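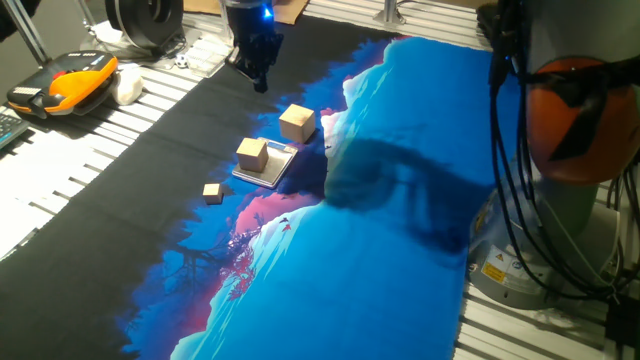

Gripper station with three wooden cubes and the digital scale, Loltumholm laboratory.

Comparing Grippers with the Wooden Cube Test

Issued February 6, 2023

This procedure applies to all multi-fingered grippers on trial under the Derese project. It allows results from Loltumholm and Stustgate to be read side by side.

Before you begin

Confirm that the arm is in its home position and the emergency stop is within reach. Spread the printed mat over the slotted tabletop and smooth out any creases. Use the same print at both sites, as its colours affect the vision settings.

Procedure

1. Zero the scale on the mat, then weigh each cube and record its mass in grams.
2. Set the largest cube at the back, the medium cube at the centre of the scale and the smallest cube towards the front.
3. Load the Gurkiritz controller profile and set closing force to 22 per cent.
4. Grasp the medium cube from directly above. Record the scale reading at first contact – a high value indicates that the fingers are pressing down before they close.
5. Lift the cube 80 mm, hold, and return it to the scale.
6. Repeat for the other two cubes. Complete the full set before changing grippers.

Recording results

Enter each attempt as held, slipped or missed. Where the arm casts a shadow over a cube, note this in the remarks column. Completed sheets are to be filed under form 632.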